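Card night finds a new home at Jurkent
14/01/2021

So I finally got over to the Jurkent building to see the card room people have been chatting about, and yes, it's open, and yes, there's a proper felt now! Regulars will remember we used to play on a bedspread in the back of Falus (great coffee, terrible surface), and chips would slide into the folds all night. The new place is one room on the second floor with big dark wood tables, and the green mat goes right on top of the one by the radiator.

Drita Georgiev is running the evenings. She says 85 people have put their names on the list so far, which floored me a little - I was expecting the same dozen of us who always turn up. Nobody plays for money. You get your chips at the door and you hand them back when you leave.

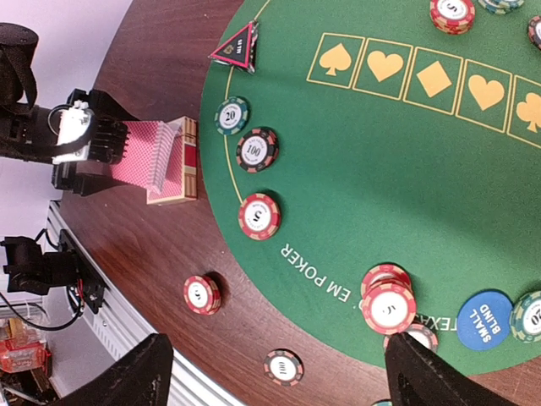 The chips are the ones from the old Yagi sets, boxed up when the social club packed it in. Drita went through the lot one evening at her kitchen table and came up with 279 usable ones. By the time she had them over here it was 277, and she'd like it known that if you find a chip down the side of your car seat she wants it back, no questions asked. I've checked mine. All I found was a parking stub and a mint.

We sat down for a practice game so she could work out how long a round takes with beginners. Red is five, green is twenty, black is a hundred, and that's all you need to learn before you sit down. I kept mixing up my change anyway. There's also a triangular ALL IN marker, which you push out when you're going for it, and I got far too fond of that thing. I went all in on a pair of fours. Drita had queens. She was very nice about it and then told everybody at Pruvano the next morning while I was standing right there in line for my bagel.

What I like about the mat is that the places for the shared cards are printed right on it, outlined in yellow with a suit in each one, so a newcomer can see where the five cards go without having to ask. My sister-in-law has never played a hand of Texas hold 'em in her life and she was dealing for us by the end of the evening (slowly, and with some cards flying off toward the window, but dealing!).

The deck with the red and white backs is the good one, so please keep drinks away from it. Snacks live on the side table. I'm told the heating has been looked at, but bring a sweater - my feet were frozen by the second hour and I had boots on.
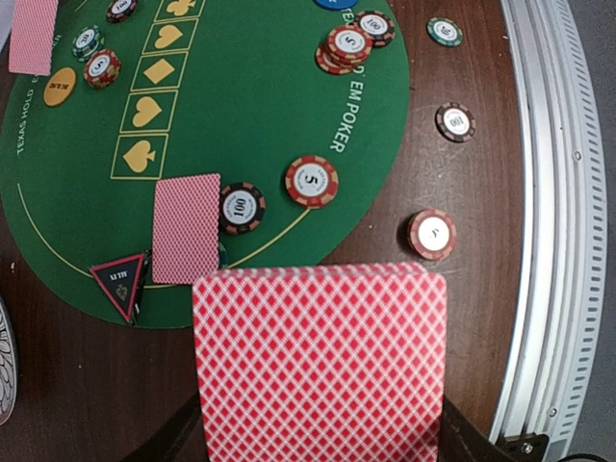
Getting a seat

Doors open at 7 and the first hand is dealt once everybody has stopped talking, so give it a while. Put your name on the sheet at the Pruvano counter or catch Drita on the stairs. Beginners are welcome and get the seats next to her. If enough people stick with it she wants to try a little tournament in May, with a pie for the winner, and I've already offered to bake it.

We use cookies to remember your settings and count visits to this site. Accept all | Manage choices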